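The marble table and everything on it

17/06/2018

Okay, I've been promising a kitchen post since December and I finally sat down to write it! If you've been reading here for a while you know I love a big clear-out, and this one was long overdue. My cousin Amanuel Tsegaye stayed with us for 2 weeks, cooked lunch every single day, and by the end of it every bowl and jar we own had migrated to the table. I'm not even sorry. I love a table with stuff on it.

The top is a gray marble pattern, and I bought the whole thing off a neighbor for 200 (she threw in a cushion!). It hides crumbs like a dream. I keep the lavender bowl near the front with the shallow steel one next to it, so whoever is chopping can grab either one without stretching. The tall jar with the red lid lives at the back by the wall.

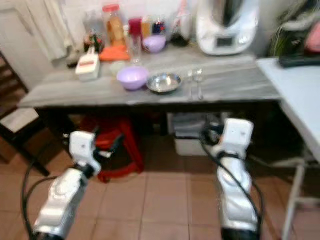 The floor and getting around

Our kitchen is one of those narrow ones where two people have to do a little dance to get past each other. I used to grumble about it and now I kind of enjoy it. The beige tiles were here when we moved in. I had grand plans to replace them, went as far as bringing home samples from Bakos, laid them out, stared at them for a weekend and put them all back in the bag. The old ones are fine! They go with everything, and a quick mop after dinner gets them shining again.

The red stool gets moved about ten times a day. It's my seat for peeling potatoes and my step for the high cupboard, and I would buy another one tomorrow if the shop on Vomlow Street still had them. 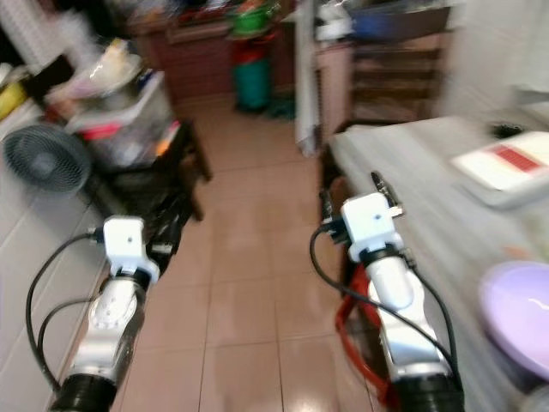

What did change is where the loose stuff goes. I had a tall shelf from Skutau in the hallway for years and it collected mail, batteries, one glove, you name it. Gone! I gave it to my sister. The gray cloths moved to a white bin under the table, and I can't believe I didn't do that sooner, because I reach for one every time I spill something (so, constantly).

Then there's the folding table. It was meant for the balcony, and I only brought it in for a birthday, but oh, the extra space. The black dish rack sits on it now, and there's still room to set down the teal pitcher when I'm filling glasses.
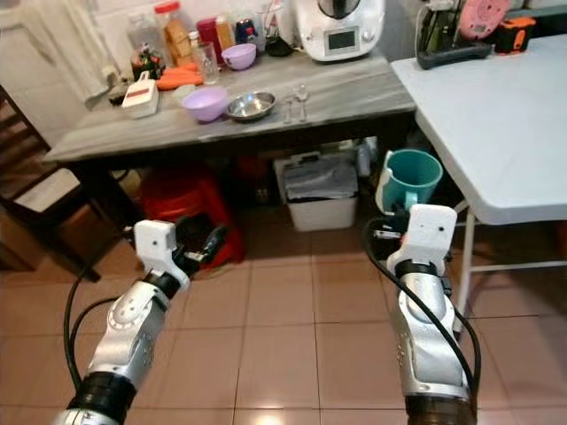

I still want a proper hook for the grater or slicer, the white one with the red stripe, which gets pulled out whenever there are carrots. We have carrots a lot. Amanuel's carrot salad is just carrots, lemon, salt and a scary amount of green chili, and I've made it 12 times since he left.

Next up is the cupboard over the sink. I've got a set of Domik boxes waiting in the hall and a free Saturday, so wish me luck, and if you have a good trick for storing lids, please leave it in the comments!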